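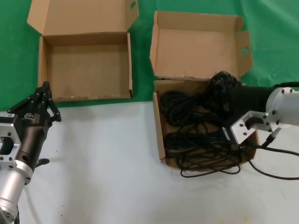
Posto de recolha 9: caixa da esquerda vazia, cabos na caixa da direita.

A tarefa tinha um nome no servidor, transferencia_cabos, e uma definição de duas linhas. Passar os cabos pretos da caixa da direita para a caixa da esquerda. O episódio termina quando a caixa de origem fica vazia ou quando o operador carrega no pedal.

Olumide Olaniyan operava o posto desde novembro. Tinha gravado 219 episódios de outras tarefas antes desta, quase todos com objetos rígidos: tampas, blocos, tubos de ensaio de plástico. Os cabos comportavam-se de outra maneira. Uma pinça fechava sobre uma volta e vinham três, ou vinha o monte inteiro, que subia um palmo e voltava a cair na caixa com um som mole.

– Episódio 70 – disse ele para o microfone. O sistema exigia a marcação oral.

Segurou os comandos. Os braços responderam com o atraso habitual, que já não sentia. O direito desceu sobre os cabos, o esquerdo esperou junto da caixa de destino. A regra da Pledenon era usar os dois braços sempre que o objeto passasse de uma metade da mesa para a outra, mesmo que um só chegasse. O cliente pagava por coordenação bimanual.

A pinça direita prendeu uma volta perto do fundo. Olumide puxou devagar. O monte deformou-se, inclinou-se para a esquerda e ficou preso na tampa. Ele baixou, abriu, rodou o punho e voltou a prender, mais acima. À terceira tentativa o feixe saiu e passou para o braço esquerdo, que o largou na outra caixa. Ficaram dois cabos para trás. Foi buscá-los um a um. Carregou no pedal.

No ecrã apareceu o pedido de classificação: sucesso, falha, descartar. Marcou sucesso. Havia um campo de observações que quase ninguém preenchia. Olumide escreveu: três tentativas de preensão, a segunda inútil.

Ratih Khoo leu a nota ao fim da tarde, na sala de validação da Hultness, dois andares acima. O seu trabalho consistia em ver episódios ao dobro da velocidade e confirmar a etiqueta. Viu o 70 à velocidade normal. Depois desceu.

– Porque é que escreveu que a segunda era inútil?

– Porque já sabia que não ia prender. Fechei na mesma.

– Sabia como?

Olumide pensou na resposta. Os comandos não transmitiam força. Tinha apenas a imagem da câmara e o ângulo das juntas num canto do monitor.

– O cabo estava tenso do lado errado – disse. – Vê-se no brilho. Quando está solto, o brilho parte-se.

Ratih apontou isto num caderno, com a data, 27 de maio de 2020, e o número do episódio. Explicou que o modelo treinado com o primeiro lote, a que chamavam Uzor, fazia um gesto que não estava na especificação. Antes de cada preensão parava meio segundo por cima dos cabos. Tinham procurado a causa no filtro de suavização e na sincronização das câmaras. O filtro estava correto. A sincronização também.

– Mostre-me – pediu ele.

Ela abriu a gravação no portátil. O braço direito avançava sozinho, chegava ao monte e parava. Retomava o movimento e fechava a pinça um pouco ao lado do ponto para onde vinha apontado. Olumide viu três repetições.

– Sou eu – disse. – É quando olho para o brilho.

Abriram os episódios dele por ordem. A pausa estava em 83 % das preensões. Nos dos outros operadores não aparecia, ou era tão curta que se perdia no ruído. Ratih quis saber se ele conseguia trabalhar sem parar. Ele disse que sim, e que falharia mais.

O procedimento da Hultness mandava cortar tempos mortos superiores a quatro décimos de segundo. Ratih tinha o guião pronto havia uma semana. Levou o portátil para cima, abriu o ficheiro de configuração e ficou com o cursor sobre o limiar. Mudou-o para um segundo. No campo de justificação escreveu: pausa com função, ver nota do operador, episódio 70.

Em baixo, Olumide voltou a encher a caixa da direita à mão, como mandava o reinício, e mexeu os cabos até deixar de reconhecer a disposição anterior. Uma volta ficou pendurada da borda. Deixou-a estar. Pôs as mãos nos comandos.

– Episódio 71.

O braço direito avançou para cima do monte e parou.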